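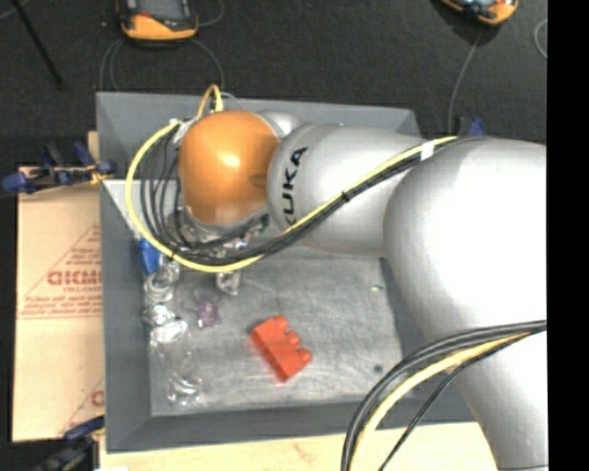 Home Archive Bread Complaints Contact

The sourdough starter is six years old in April

I keep a jar of flour and water in my fridge, and I have fed it more faithfully than I have ever fed myself. Its name is Stonus. It came with the name, from the woman at the Lukadier bakery who scooped it into a yogurt tub for me and gave no further explanation.

My spreadsheet says 1,335 feedings. Yes, there is a spreadsheet. I started it in the first month, when I still believed the bread would get better if I wrote things down. Column D is "smell," and for most of that first winter it just says "gym."

What I have learned is mostly about 40 grams. Forty grams of starter, the same of flour, the same of water, and the rest goes into pancakes. I have eaten a lot of pancakes. The family has started asking for cereal in the tone people use with hostage takers.

Last week I tried the Rizvi whole rye, which costs more than my shoes did, and Stonus climbed out of the jar at 3 a.m. and down the front of the butter shelf. It sets like grout. I got most of it off with a plastic scraper and some language.

The loaf was good, though – dark, a bit sour, with a crust that took a piece of filling with it. I used 600 grams of flour where the recipe wanted less, because the bag was nearly done and I didn't want to store the end of it. I'll do the same next time, and book the dentist first.

Share (6) Comments (40)

Contact | © Bread Complaints | Powered by Grokix | Back to top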